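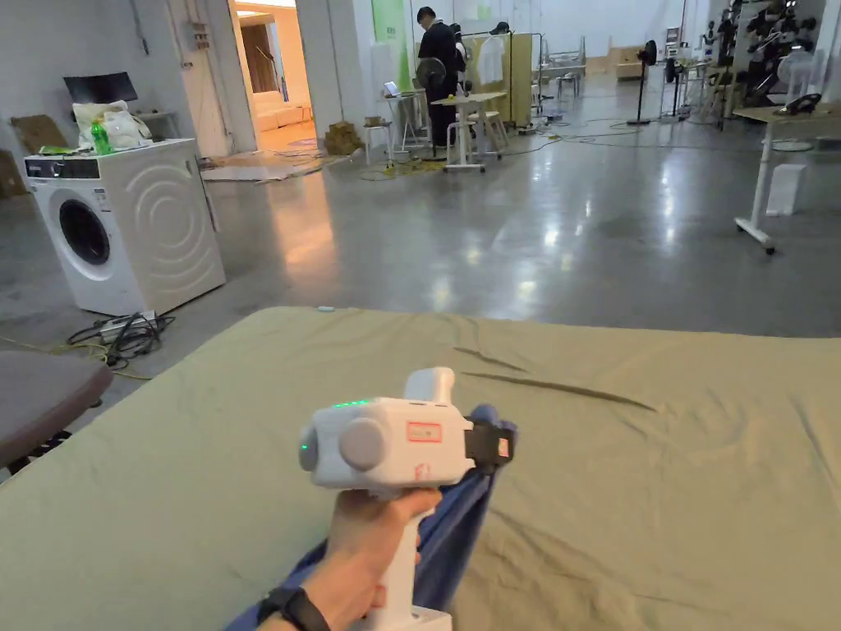

Blue cloth in the gripper, olive-green sheet underneath.

Apr 21, 2020

Sound and cue notes, Clakedell musical, second working session. Mostly playback and the Act 2 scene change.

Started with the playback rig. The backing tracks for the big ensemble numbers came back from Lozano at a lower level than the overture, so the jump between track 1 and track 2 was obvious even on the small speakers. Matched them by ear first, then checked with the meter. Kept the overture where it was and brought everything else up. The harbour song now clips on the last chord, so I pulled that one back a touch and left the rest.

Checked the click track against the conductor's marked score. Bars line up until the key change in the finale, where the score has a two-bar hold and the track has none. Asked for a new bounce with the hold in it. Until that arrives we stop playback at the key change and restart from the next marker, same as last time.

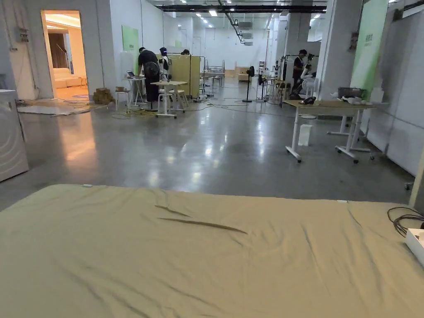

Next was the interval announcement. The old file still names the previous venue, so it has been taken out of the cue list and the slot left blank. Cue numbers stay as they are. Don't renumber - the lighting stack is linked to them and it took most of an afternoon to fix the last time.

Radio mics. Eight packs on the list, all labelled. Pack 2 had a crackle when the cable was flexed near the connector. Swapped the cable and the noise went away. Swapped the old one back to be sure and it returned, so the cable is binned. Pack 5 is fine but the belt clip is weak and will need tape under the dance costumes.

Band monitors: the Stolberg mixer still hums on channel 4 with nothing plugged in. Moved the keys to channel 7 and taped over 4. It can go in for repair after the run.

Timed the Act 2 scene change on paper using the cue sheet. The underscore is too short by one full phrase if the market stalls go off before the balcony comes on. Two options - loop the middle eight bars, or start the balcony moving on the last line of dialogue. I prefer the loop. It is easy to get out of on any bar and the band can follow it if the track drops out.

Plirau hall seats 900 and Clakedell seats 1000, with a deeper balcony. The delay settings from Plirau won't carry over. Saved them under their own name anyway and started a blank file for the new room. Speaker distances still to be measured and entered.

To do:
New finale bounce with the hold, from Lozano
Record interval announcement, neutral wording, no venue name
Two spare mic cables
Loop points for the Act 2 underscore, both versions saved
Colour labels on the band lines to match the patch sheet
Programme copy for the June dates still lists the old song order, needs the reprise moved after the duet

Backup of the show file is on the grey drive and on the laptop.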